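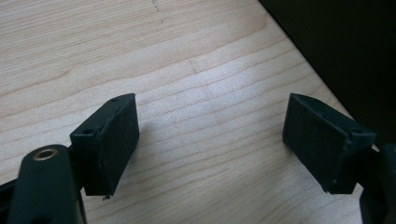 4.2 Gripper kit under review

The Olum hand-held gripper kit was evaluated at the Gandmont site under the protocol of Section 3. Each kit has two fingers with foam-covered inner faces (Figure 4). Operators completed 2,791 grasps, of which 859 used the replacement pads sold by Trerosen. Pad changes took about 32 seconds — less than the supplier states.

Figure 4. Fingers of the Olum kit, open over a wooden tabletop. The foam pads face each other across the gap.

Pad wear was recorded after every session and is reported in Section 4.3.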